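机器人的“作业本”：它是怎么学会收东西的

少年科技馆 · 给八岁以上的读者
文：Xóchitl Cortés

你第一次系鞋带的时候，多半是有人坐在旁边，一遍一遍做给你看。机器人学做事，也可以用这个办法。只是它要看的遍数比你多得多，而且每一遍都要完完整整地存下来。

在Navholm的一间工作室里，两条机械臂正在学一件家务事：布袋和小东西。
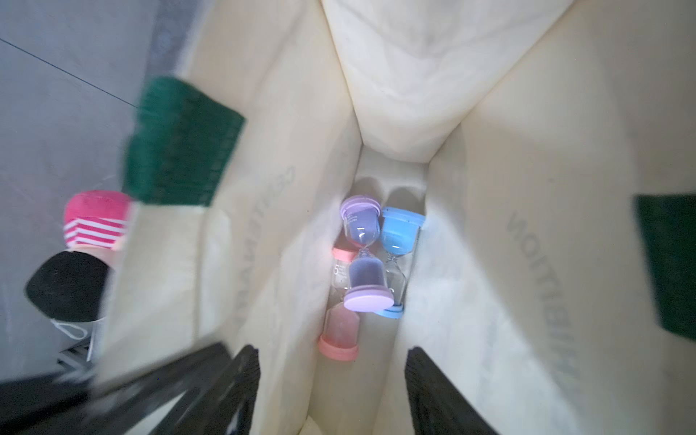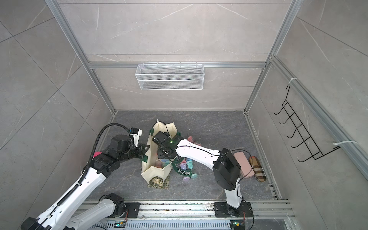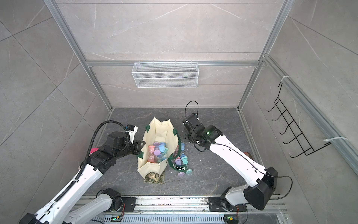
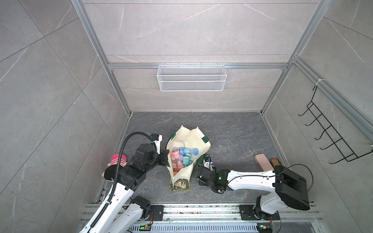 四张照片都是在同一个工作间里拍的，都有那只米白色的布袋。

先说说什么叫“例子”。

你做数学题，课本上会先给一道例题，把每一步写清楚，然后才轮到你自己做。机器人学习也要例题，不过它的例题不写在纸上。一道例题就是一次完整的动作，从手臂离开起点开始，到事情做完、手臂停下为止。工作室的人把这样的一次叫“一条”。有的条很短，有的条长一些，要看任务有多麻烦。

一条例子里存着什么呢？

第一样是画面。手腕上的小相机跟着手走，能看见手指前面的东西。固定的相机待在一个地方不动，能看见整个台面。两种画面各有各的用处。手腕相机看得近，可是看不到背后。固定相机看得全，可是有时候会被手臂挡住。把它们放在一起，机器人知道的就多一些。

第二样是关节的角度。你弯一弯胳膊肘，再转一转手腕，身体自己就知道弯了多少。机械臂也有这样的感觉，每个关节里都有一个会量角度的零件。录一条例子的时候，这些角度会一个接一个地记下来，排成长长的一串数字。

第三样是手爪张开了多大。要夹一个小瓶子，先得张开到比瓶子宽，再合拢。什么时候张，什么时候合，都要记。

第四样是一句话，写明这一条做的是什么，比如“把沙漏放进袋子里”。有了这句话，以后机器人听到同样的要求，才知道该想起哪些例子。

这些东西必须对得上时间。画面里手爪刚碰到东西的那一刻，数字也要正好是那一刻的数字。要是画面慢了半拍，机器人就会学错，它会以为应该在碰到东西以前就合上手爪。你看过声音和嘴巴对不上的动画片吗？就是那种感觉。

那么，例子里的动作是谁做的？

是人做的。在Navholm，做示范的人叫操作员。操作员手里握着两个操纵杆，左手管左臂，右手管右臂。人的手往前伸，机械臂也往前伸，人的手指捏紧，手爪也捏紧。机器人这时候还不会自己动脑筋，它跟着人做，同时把一切都存下来。

新来的操作员要先练习。刚开始，很多人动作太快，手爪会撞到袋子边，或者把东西碰倒。练习的时候录下来的不算数。等到动作平稳了，才开始正式录。

为什么选布袋呢？

因为布是软的。一个硬盒子放在那里，这一次和下一次的样子差不多。布袋不一样，碰一下，它就换一个形状。袋口有时开得大，有时塌下来一块，把里面的东西遮住。提手也会到处跑，可能竖着，可能搭在袋子外面。人收拾书包的时候，会随手把书包口拨开，想都不用想。机器人得从例子里一点一点学会这件事。

沙漏也不好对付。它两头宽，中间细，夹在哪里要看它怎么躺着。几个沙漏挤在一起，手爪伸进去，很容易一下碰到两个。

所以，例子不能都一样。

假如每一条都把袋子放在同一个位置，沙漏也排成同样的一排，机器人学到的就只有这一种摆法。袋子往左挪一点，它可能就不会了。这跟背答案有点像：你把练习册上的答案背得很熟，老师换一个数字，你就答不出来。

工作室的办法是每录一条就变一变。袋子转个方向，东西换个地方，有时候多放几样，有时候少放几样。变多少也有规矩，写在一张表上，操作员照着表来摆。表是Hondisley的一位工程师设计的，她说最难的是让人摆得“够乱”。人摆东西，不知不觉就会摆整齐。后来他们让电脑抽签，抽到什么就怎么摆。

到2019年4月10日，这个任务一共录了2,000条。

录完并不等于能用。每一条都要有人看一遍。看的人坐在屏幕前，把画面从头放到尾，然后给它分类。

好的，留下。
东西掉了，又捡起来接着做完的，也留下，另外做个记号。
相机中途断了的，不要。
那句话写错了的，改好再留下。
操作员停下来太久的，剪掉停的那一段，或者不要。

你可能会奇怪，东西掉了为什么还要留着。想一想你自己学骑车，要是从来没有歪过，就不会知道歪了以后怎么扶正。机器人也会有失手的时候，它需要见过“掉了以后怎么办”。这样的例子一共有412条，看的人给它们起了个名字，叫“补救条”。

不要的那些有300条，主要是相机的毛病。有一根线接得不牢，手臂伸到最远的时候就会松。线换过以后，这种情况就少了。

接下来，电脑开始学习。它把画面和数字放在一起看，猜一猜：看到这样的画面，手臂下一步该往哪里动？猜完跟例子里真正的动作比一比，差得多就改得多，差得少就改得少。这样猜了又改，改了又猜，要重复非常多次。这一段时间机械臂都不用动，忙的只有电脑。

学完以后是考试。考试的时候，操作员放开操纵杆，让机器人自己来。摆法是新的，例子里没有出现过。工作室的人在旁边记分，放进去一样得一分，碰倒了不扣分，夹不起来就没有分。要是机器人总在同一个地方出错，比如总是夹不起躺在角落里的沙漏，那就说明这一种例子太少，要回去再录。

录例子，看例子，学习，考试，再录例子。Murakami小组把这个叫“转圈”。他们从去年十一月开始，已经转了好几圈。

几个小读者常问的问题

机器人会累吗？
不会像人那样累。不过电机用久了会发热，所以录一阵要停一停。操作员是会累的，他们轮流做，每人做完一段就换下去喝水。

能不能把一个机器人学到的东西给另一个机器人？
有时候可以。如果两个机器人的手臂一样长，关节也一样，就容易得多。要是一个高一个矮，就像你穿大人的鞋，能走，但是走不好，需要再学一些新的例子。

学会收沙漏，就会收别的吗？
会一点点。例子里的东西种类越多，遇到新东西时越有办法。所以Butelstead那边的工作室也在录，用的是另外一批小东西。

小朋友能当操作员吗？
工作室里的不行，要满十八岁，还要学过安全规则。但是你可以在家里试试下面这个游戏。

在家试一试：当一回“例子收集员”

你需要一个布袋，五样不怕摔的小东西，一张纸，一支笔，还有一个朋友。

一、请朋友把眼睛蒙上，他来当机器人。
二、你把小东西随便放在桌上，袋子放在旁边。
三、你用说话的办法教他，只能说“向左”“向右”“向前”“向后”“放低”“抬高”“捏住”“松开”。
四、每说一句，就在纸上写一句。
五、五样都放进袋子以后，数一数你写了多少句。
六、把东西换个地方摆，不许说新的话，让朋友照着第一张纸再做一遍。

第六步多半会做得一团糟。把两次的情况写下来，再和朋友商量：要让“机器人”在新的摆法里也能做好，纸上还应该多记些什么？

写好的纸可以交到少年科技馆一楼的服务台，写上姓名和年龄。我们会挑几份贴在走廊的展板上。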